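Frequently asked questions: paid CV reviews, profile makeovers and whether you need either

We get a lot of messages at Stadora from people who have been told their job hunt is failing because of how they "present". Usually the person telling them has a package to sell. These are the questions that come up most. The answers were written by Jonalyn Umali, with corrections from Edgardo Ambrosio, who spent years sorting applications and has less patience than she does.

Will a paid CV review get me more interviews?

It might. Ask the seller how they know. Most will quote a success rate, and very few will say what counted as success, how long they waited or who dropped out of the sums. A client who gets one phone call three months later may well be in the "successful" pile. If your CV has real faults (missing dates, a muddled order, a job title only your old firm understood), then fixing them helps. A friend who reads carefully can find most of those for the price of a coffee.

I was told that software rejects most CVs before a person sees them. Is that true?

We are doubtful. The claim is everywhere, always with a big percentage attached, and when we have tried to follow it back we end up at somebody selling a fix for it. Many employers do use software to store and search applications. Some use screening questions that will rule you out, such as whether you hold a driving licence. That is a long way from a machine binning your CV over a choice of font.

Use a plain layout, use the words in the advert where they honestly apply to you, and answer the screening questions with care. You can do all of that tonight without paying.

A site gave my CV a score of 70. Should I worry?

Try an experiment. Edgardo uploaded the same CV to Flumach twice, changing only the file name the second time. It scored 70 and then 107, on a scale we had been led to believe stopped at 100. We wrote to ask about this and were offered a discount. A score is a good way of making you feel you are short of something. Until the seller can show how it ties to real hiring decisions, treat it as decoration.

Do I need a personal website?

If you design, write, take photographs or build things people can look at, then probably, and keep it short. For most other jobs we have seen no good evidence that it matters. A half-finished site with a blog last updated in August does you more harm than having none. Uvby and Seppälä both let you put up a single page for free, and a single page is enough to find out whether anyone visits. Check the visitor numbers before you pay for the upgrade -- and take your own visits off the total.

What about the "jobs of the future" courses?

Be careful with these. The sales page tends to have a long list of roles that are about to vanish, a shorter list of roles that are about to boom, and a course that happens to cover the second list. Forecasts of this kind have a poor record. We don't know what the job market will look like in ten years, and neither does the person running the webinar.

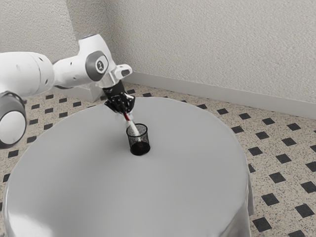
A computer-rendered robot arm reaching over a round table.

Before you sign up, look at live adverts in the area where you would want to work and see how many ask for the certificate by name. If you find none, ask the course provider to send you some. Ask too what happens if you drop out halfway. The answer is normally in the terms, a good way down, and it normally favours them.

They say the price goes up on Saturday. Should I book now?

No. Wait until Saturday has passed and look again. We have watched one offer "end" and come back so often that we stopped making a note of it. If the price truly has gone up, you have lost a discount on something you weren't sure about. Write and ask for the old price anyway, as plenty of them will give it to you.

Can a recruiter charge me for finding me work?

The rules depend on where you live and on the type of work, so check with your own government's employment pages or a free advice service. As a rule of thumb, be very wary of anyone who wants money before you can be put forward. "Registration", "profile activation" and "priority handling" are all names we have seen for the same request.

I've already paid and I'm not happy. What can I do?

Read the terms and see whether there is a cooling-off period. Then write to them, by email so there is a record, saying what you were promised and what you got. Keep screenshots of the sales page, as it may change. If you paid by card, your bank may be able to help. Readers tell us they have waited up to 17 days for a first reply, so chase early and be dull and polite about it.

Do you review CVs yourselves?

Yes, in a small way. We read 2 pages, point out anything that would trip up a tired reader and send it back with notes. There is no score and we don't rewrite it for you. We don't promise interviews either, as we have no means of knowing whether you will get any. Send it as an ordinary document and tell us which job it is for. A CV aimed at nothing in particular is hard to comment on.

Do you take money from any of the firms you mention?

No. You only have our word for that, so feel free to be as suspicious of us as we are of everyone else. If you spot something on this page that looks wrong or out of date, use the contact form and Jonalyn will look into it.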